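Tedby mug tree, light wood - 4 stars

Posted 4/29/18

Quick one, on my lunch break. Had this mug tree since March so I figure that's long enough to have an opinion.

Short version: good. Buy it if your cups live in a pile. Don't buy it if you own giant mugs.

Longer version. Went looking for one after the second chipped rim in a month, cups stacked in the cupboard, always the bottom one you want. Ordered from Ibarra's housewares site. Shipping took 11 days, which is a lot for a stick with pegs in it. Box was fine. Packing was one sheet of tissue and a prayer but nothing was broken.

Assembly: post screws into the base, pegs push into the post. No tools. No instructions either, just a drawing on the flap that shows a different model (taller, square base, not what I got). Took maybe the length of one song. One peg was tight and I had to twist it in with a dish towel for grip. Another went in too easy and wobbled, fixed that with a dab of wood glue, let it sit overnight. Been solid ever since. Still, for the price I shouldn't be gluing.

Finish is plain. Light color, smooth, no splinters. Couple of rough spots inside the holes where you can't see them. It does pick up coffee drips so wipe them right away, I left one over a weekend and had to go at it with fine sandpaper. There's now a paler patch on the base. Doesn't bother me, might bother you.

Stability, which is what everybody asks. Base is round and heavier than it looks. Load both sides evenly and it stays put. Load one side only and take cups off the other and it gets tippy. Not fallen over yet. I had a Herkel metal one before this and that thing went over if you shut a drawer hard, lost a saucer and a mug I really liked. So this is a big step up.

Spacing is the weak point. Regular mugs, fine. Espresso cups, fine. Anything fat, like those soup mug things, bumps the one underneath and you end up skipping a peg. I have 3 big ones and they've gone back to the cupboard. Handles that are very thick don't go on at all. Measure first. I did not.

Also looked at the Skandthorpe version before ordering. Nicer wood in the photos, darker, but the pegs come straight out sideways and I didn't trust it. Angled pegs are the way to go, the mug slides down toward the post and stays there. Bump the counter and they clink a bit, thats all.

One thing I didn't expect to use it for is glasses.
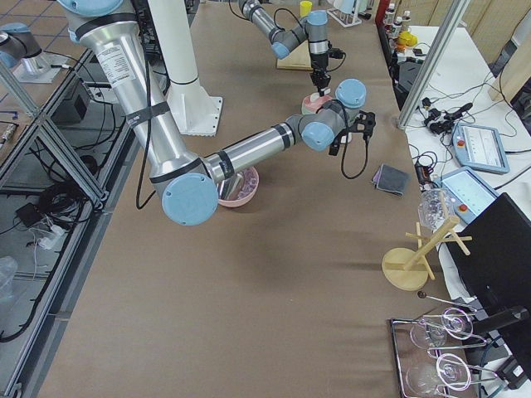

Glasses are where I'd be pickier about any mug tree. Mugs have a handle so you just hook them. Tumblers you have to slip down over the end of a peg, which only works if the opening's wide enough and the peg sticks up enough to hold it. A clear glass cup upside-down on an upper peg, like that one on the right, is the way I'd do it, up high where you aren't knocking it every time you reach for something lower. It wants clear space on that side too. I keep a folded cloth near mine for the same job as the dark gray one on that table could do, wiping rims before they go up. Thin glass I wouldn't risk. Thick everyday stuff, sure.

Drying: mugs with handles hang sort of sideways so water sits in them if they're still wet. Shake first. Upside-down on a peg they drain better but it goes down the post and onto the base, so put something under it or you'll get a ring on the counter. I use an old saucer, doesn't fit right, works ok.

Cleaning it is easy, damp cloth, done. Do not put it in the dishwasher, says so on the sticker underneath. Dust colects where the pegs meet the post. Old toothbrush gets it.

Would I buy again? Yeah. Maybe two, one for the office kitchen where the cups are a total disgrace. Lost a star for the loose peg and the spacing. Would've been half a star more if they'd put a bit of felt under the base, I had to add my own, it scratched the counter the first day when I slid it over.

Pros: steady, easy to wipe, angled pegs, looks fine anywhere
Cons: fat mugs, peg fit, slow shipping, wrong drawing on the box

Will update if the glue gives out.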